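Best first multi-day loop near Stornberg for someone used to day rides?

Hi all! I've been riding singletrack for three years now and I'm finally ready to try bikepacking. I've got four days free in March and I'd love to do the Stornberg loop, but everything I've found about it is either a race report from somebody who rode it in one push or a forum thread full of dead links. My bike is a 29er hardtail with a 1x drivetrain, and I have a frame bag and a big seat bag already. My longest day so far is 38 miles with a lot of climbing, and I felt great the next morning.

Things I'm wondering: which direction do people ride it, is there water on the back half, and is the Verhoeven section really as steep as the race crowd makes it sound? I don't mind pushing a bit. Also, should I put a rack on the front or just strap things to the bars?

Thanks so much, I'm way too excited about this already!

- dustyhubs

3 replies

ridgeline_kat
clockwise. water at the campground and the creek, bring a filter. you'll be fine

Mervyn Bunting
2026-01-23

Oh, you are going to love this one! I've ridden the loop 11 times now, and it's still the route I bring friends to for their first overnighter.

Go clockwise. You get the long gravel climb out of Stornberg on fresh legs, and then the Verhoeven section comes on day two as a descent with two short pushes in it. Ride it the other way and you're hauling a loaded bike up all of that loose rock, and I have only met one person who enjoyed it (he was on a very light bike and he was 22).

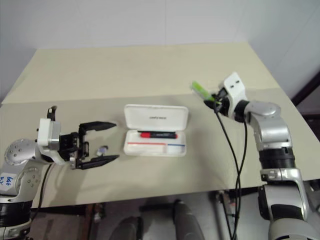 Mervyn Bunting

For water, fill everything you own at the Skelasus campground. The creek after that usually runs in March but I wouldn't bet a whole day on it, so I carry three liters from there and top off if I can. The next tap is at the trailhead on the far side, behind the restroom building, and last spring the handle was stiff enough that I had to lean on it with both hands. It works, though!

The biggest single climb is 1,027 feet, right after the campground, and it goes on forever in the best way - switchbacks the whole time, pine trees, and then the whole valley opens up at the top. Stop and eat a sandwich up there. I mean it, there's a flat rock on the left that is perfect for it.

On the rack question, strap things to the bars first and see how it feels. A light sleeping bag and a tent body in a dry bag is plenty up front. I ran a rack for one season and it rattled the whole way down Verhoeven, and I spent half of the ride looking for the loose bolt. Put the heavy stuff (tools, food, stove) in the frame bag, as low as it'll go. A hardtail handles so much better that way!

One more thing about the seat bag. Load it up and do a short ride on your home trails before you go. If it's rubbing your tire when you drop off a curb, it'll rub on every water bar out there. My first one wore through in an afternoon and I rode home with my socks in my jersey pockets.

Four days is generous, so take the side trip to the overlook on day three. It's an out-and-back on lovely smooth dirt and you can leave your bags at camp. Have a fantastic time and please post a ride report!

pedalsnack
Did it last year with a gravel bike and I would NOT do that again, so good call on the hardtail. Agree with clockwise. I'd add that the Jendeo store in town is the last place to buy food, and it closes early, I got there at 5 and ended up with crackers for dinner. There's a parking lot across from it where I left my car overnight with no trouble, but check the sign in case that's changed. Bring 200 dollars less gear than you think you need lol. Warm gloves for the mornings too, my brake fingers were frozen until lunch.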